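3. Acoustic Treatment of Small Furnished Rooms

3.1 Rooms and furnishing 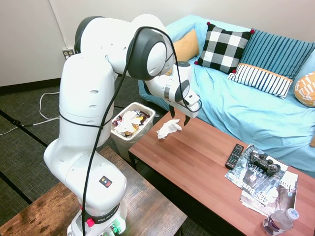

Figure 1. Room with coffee table.

The decay of sound in a small room depends on what is in it at least as much as on the surfaces that enclose it. Standard methods for estimating reverberation time treat the room as an empty box with known absorption on each side, and then add a single term for contents. In the rooms studied in this project, that term was the largest source of error. We therefore treated the contents as part of the measurement problem and recorded them by type, position and covering before any sound was played.

All rooms were in two housing blocks in Cimulbridge, built to the same floor plan and finished by the same contractor. Party walls are of dense block with a skim coat of plaster. Internal partitions are plasterboard on a metal stud frame with mineral wool between the studs. Windows face either the street or the inner yard; street-facing rooms were measured with the window shut and the trickle vent taped over, and yard-facing rooms were treated in the same way so that the two groups could be compared. Doors were closed during every measurement. Where a door had no threshold strip, a folded cloth was laid along the gap.

The sample consisted of 30 living rooms. Each was measured in 2 conditions: as normally furnished, and with all soft items removed. Soft items were defined as cushions, loose rugs, throws, curtains and anything else with a textile surface that could be carried out without tools. Upholstered seating was left in place in both conditions, as moving it would have changed the positions of the remaining hard furniture and introduced a second variable. The limits of this choice are discussed in Section 3.4.

Hard furniture was classed as low (top surface below the seat height of the main sofa), medium or tall. Coffee tables and television stands fall in the first class and bookcases in the third. Low hard furniture is often ignored in room calculations because its absorption is small. Its effect on scattering is less easily dismissed. A flat tabletop close to the center of the room interrupts the path between floor and ceiling, and in a room with a bare ceiling and a bare floor this path carries much of the late energy in the upper bands.

3.2 Measurement procedure

Sound was produced by an omnidirectional source (Ekura) driven with a swept sine. The sweep was long enough to keep the signal well clear of street noise in the lowest band of interest. Source positions were fixed by the floor plan: one in the corner opposite the door and one near the midpoint of the longest wall. Receiver positions were spread over the seating area and kept clear of walls, windows and the source itself. No receiver was placed directly over a table.

The impulse response at each position was obtained by deconvolution. Responses were filtered in octave bands, and the decay was evaluated from the backward-integrated curve over a 20 dB range beginning 5 dB below the initial level. Where the curve showed a visible bend within that range, the response was marked and the room was measured again on a later visit. If the bend was still present, the response was retained and the room was flagged as having a double slope. Across the full sample, 183 responses passed the quality check on the first visit.

Air temperature and relative humidity were logged at the start and end of each session. The correction for air absorption was applied in the 4 kHz band and above. It was small in every room and did not affect the order of the results.

Field work was carried out in November, before the heating in the two blocks had been balanced for winter. In several rooms the radiator valve produced an audible hiss, and it was closed for the length of the session. Measurements were made in mid-morning, outside the hours of delivery traffic, except for one yard-facing group measured on a Tuesday afternoon when the lift was out of service and equipment had to be carried up by the stairs.

3.3 Results

Removing the soft items lengthened the decay in every room. The change was greatest in the 2 kHz and 4 kHz bands and least at 125 Hz, where the plasterboard partitions account for most of the absorption and the contents matter little. In the middle bands the change depended strongly on curtains. Rooms with full-length lined curtains lost more absorption when stripped than rooms with blinds, even where the blinds were fitted alongside a large rug.

The floor covering did not behave as a simple additive term. A rug laid on a hard floor under a coffee table gave less measured benefit than the same rug laid in open floor. Two explanations are possible. The table may shield part of the rug from the incident field, so that the exposed area is smaller than the nominal area. Alternatively, the table may scatter energy that would otherwise have reached the rug directly, and send it toward walls with lower absorption. The present data do not separate the two. A calculation using exposed area only, after the method described by Lukáč, closed most of the gap at 2 kHz and nearly all of it at 4 kHz, which favors the first explanation without ruling out the second.

At 400 Hz, a band added for comparison with the contractor's own tests, the spread between rooms was wider than expected. Inspection of the wall schedules showed that some partitions carried a second layer of board on the living room side. These rooms had a longer decay in this band in both conditions. The difference was unaffected by contents and was left out of the furnishing model.

Double slopes occurred mainly in rooms with a tall bookcase on one wall and little on the wall facing it. The early part of the decay followed the furnished estimate and the late part was closer to the estimate for the stripped room. Such a room has no single reverberation time in the usual sense. We report both slopes and do not average them.

3.4 Limits of the method

Leaving the upholstered seating in place means that the stripped condition is not an empty room. The results should not be used to check formulas that assume one. The Fason tables for seating give absorption per item for several common sofa types, and the values for a fabric three-seater are large enough to mask small changes in other contents at 1 kHz and above. Leather and coated fabrics are listed separately in those tables, but the listing does not say how the cushions were filled. We assigned the nearest type by eye and carried the uncertainty through to the final estimate.

Small items on tables and shelves were left where they stood. Books were treated as part of the bookcase. No attempt was made to record papers, dishes or similar objects, whose combined effect falls below the repeatability of the procedure.

The rooms share one floor plan, so the results say little about the effect of room proportion. The ratio of length to width was the same throughout, and the lowest room modes fell at nearly the same frequencies in each case. Extending the furnishing model to rooms of other shapes would require, at a minimum, a second plan with a different ratio and the same wall build-up. The modal behavior below 125 Hz is taken up separately in Section 4.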